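Right, thread on giving up paper recipe clutter and finally sorting out 40 years of family recipes. It's long. Get a brew.

1/ Background: when my mum downsized, I got the recipes. All of them. Index cards, backs of envelopes, pages torn out of magazines, a school exercise book with half a Christmas pudding in it (the other half has never been seen). They've lived in two carrier bags under my stairs ever since.

2/ I had one rule going in, which was no buying anything until I'd read every last scrap. I broke this on the first evening. Reader, I bought dividers.

3/ First job was getting everything flat. If your recipes have been folded into quarters since decimalisation they do NOT want to lie down. I put mine between sheets of baking paper under the big atlas and left them for a week. Worked on all but the really crispy ones.

4/ Do the reading somewhere with a clear run of floor if you can. I tried it on the bed and the cat had opinions about chutney.
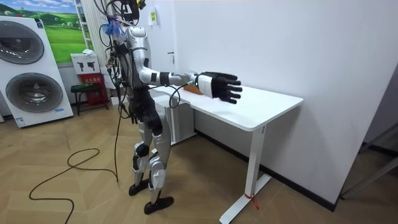

5/ Sorting. I started with the obvious piles (cakes, puddings, dinners, jam) and it fell apart within the hour, as my family apparently made over 100 things that are both a cake and a pudding. What do you do with a sponge you pour custard on? Answers below please, I'm still cross about it.

6/ So I sorted by who wrote it instead. MUCH better. Gran's loopy handwriting, Mum's capitals, my aunt's green biro. You get to know people. My aunt never once wrote down an oven temperature. "Hot oven, till done." Cheers for that.

7/ Duplicates! We had so many versions of the same lemon drizzle. I laid them all out in a row and they differ by one spoonful of sugar each time, going up. Kept the oldest and the sweetest, and the rest went in an envelope marked LEMON.

8/ For the scanning I used an app called Flustier, the free version. It's fine with typed stuff and hopeless with pencil. It read "knob of butter" as "knots of barley" and I've kept that one in for posterity. Anything in pencil I typed up myself with the telly on.

9/ Tip for faded ink: photograph it by a window in the morning, no flash, then turn the contrast right up on your phone. I got a whole parkin recipe back that way. I actually squeaked.

10/ Splashes and stains. I was going to clean them and then I thought, no, the gravy stays. The page with the most gravy on it is always the one worth cooking.

11/ You want one spot where the things you haven't dealt with live, and nothing else goes there. Mine moved house about four times before I got strict with myself. Once it had a proper home I got through a little handful every evening after tea.

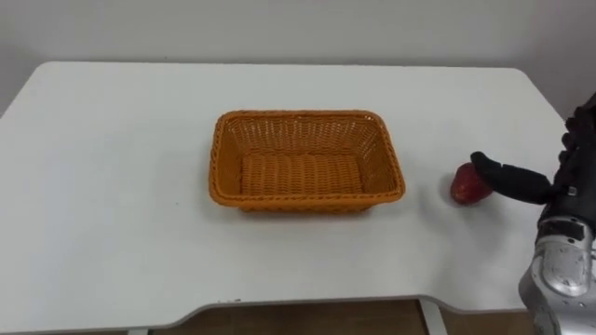 12/ Storage. I looked at all the fancy recipe boxes and ended up with a plain ring binder from Brondano, the stationer's on the corner by the station, plus a pack of clear pockets. You can wipe them! You can prop them against the kettle! I don't know why I ever considered a box.

13/ Get the pockets that open at the top, by the way. I bought side-opening ones first and every time I turned a page a flapjack fell out.

14/ Then the fun bit, cooking from it. I've been doing one old recipe a week since September. So far: a cheese and onion pie (glorious), a thing called Diltmont pudding that none of us can remember eating (suet, raisins, quite a lot of nutmeg, would make again) and a salmon mousse which I will not be discussing.

15/ Old measurements, a quick guide to what I've worked out. A "teacup" in Gran's writing is smaller than my mug by a good bit, so use an actual teacup. A "walnut" of lard is bigger than any walnut I've met. "A threepenny tin" I had to give up on and guess.

16/ I made copies for my brother and my cousins, and everyone rang up to argue about the gravy. Best phone calls we've had in ages. If you've got someone you can still ask about their recipes, ask them this week, and write down the bits they say while they're stirring.

17/ Still to do: the index. I'm planning it at the back, by main ingredient, so I can look up "sad courgette" and get somewhere.
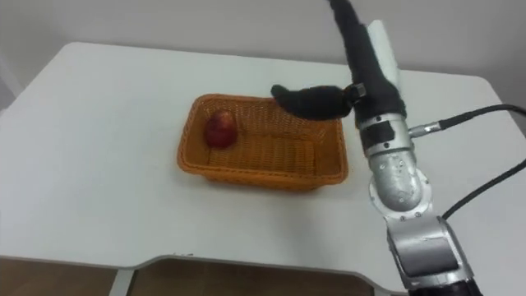 White table, rounded corners.

18/ Last thing, a plea. Does anyone have the bottom half of a Christmas pudding recipe that starts "Take the large bowl, the one with the chip"? Ours stops at "and then add the". I've been through both bags and down the back of the dresser. Replies are open, and I'll swap you for the knots of barley.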